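Hiring a van in Momulton: your questions about the ID and security checks

Home | Vans | Cars | Long hire | Checks | Depots | Contact

Last updated March 19, 2026
Reading time: 3 minutes

Why do you ask so many questions? I only want to move a sofa.

Most people only want to move a sofa. A very small number of people want a large vehicle for something dreadful, and a rather larger number want one to keep for ever without paying. Since last June every hire desk in the Momulton scheme has asked the same set of questions, so that anyone turned down in one place doesn't simply stroll down the road to the next. It adds a few minutes. The sofa will wait.

What do I need to bring?

Your driving licence, a second photo ID if your licence is the old paper sort, and proof of address from the last three months. A bank card in your own name too. We can't take a library card, a gym pass or a birthday card with your address on the envelope, all of which have been offered.

Can I pay in cash?

For extras such as blankets and straps, yes. For the hire itself, no. The deposit is £300 for a small van and £2000 for anything over 3.5 tonnes, and both have to go on a card belonging to the driver. If your uncle is paying, your uncle has to come in, and we shall be delighted to meet him.

What will the desk ask me?

Where you're going, what you're carrying, who else is driving and when you'll be back. You needn't produce a route plan. "My sister's in Clonthorpe, with a wardrobe" is a perfectly good answer. Staff are listening for a story that hangs together, and they've heard enough house moves to know what one sounds like.

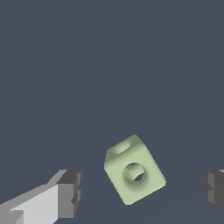 Saying what's in the back trips up more people than any other question, mostly because they think it's a trick. Plain words will do. If the load were one pale green cube with slightly rounded corners, we'd write down "cube, green, one" and move on to your mileage. What we can't write down is "stuff", or "you know, bits". Gas bottles, fuel, fertiliser and pool chemicals must be mentioned by name, even if they're for a barbecue, an allotment or a pool. Some are fine in small amounts and some need a different vehicle.

Are you going to report me to the police?

Almost certainly not. Desk staff have a contact number for the local protective security team and use it when several things look wrong at once: documents that don't match, a driver who has no interest in the price, questions about how much weight the front end can take. Being grumpy isn't on the list. Neither is being nervous about reversing – if it were, we'd have no customers.

Do you judge people on how they look or where they're from?

No, and staff who do are taken off the desk. The training is about behaviour and paperwork. Chepkoech Nyaga, who wrote the course, makes every new starter go through the hire with her playing the customer. Her customer is polite, well dressed and carrying somebody else's licence. Most people hand her the keys the first time.

Is there a tracker in the van?

Yes, in all 51 vans, and it's in your agreement under clause 33, which you will of course have read. It shows us where the vehicle is and whether the engine is running. It doesn't record sound, so you may sing. We look at it if a van is overdue or if the police make a lawful request.

How long do you keep my details?

Copies of documents are deleted after 12 months, unless there's an unpaid bill or an open investigation. The hire agreement is kept for longer for tax purposes. Ask at the desk for the full privacy notice if you're having trouble sleeping.

I was refused. What now?

You can ask for the reason in writing. Usually it's something dull, such as an old address on the licence, and can be put right the same day. If you think we got it wrong, write to Marloes Dijkstra at the Clonthorpe depot. She reads every complaint herself and has overturned a few, including one of her own.

Can somebody else return the van for me?

Only a driver named on the agreement. Please don't post the keys through the door of the café next to the depot. They've asked us to mention it again.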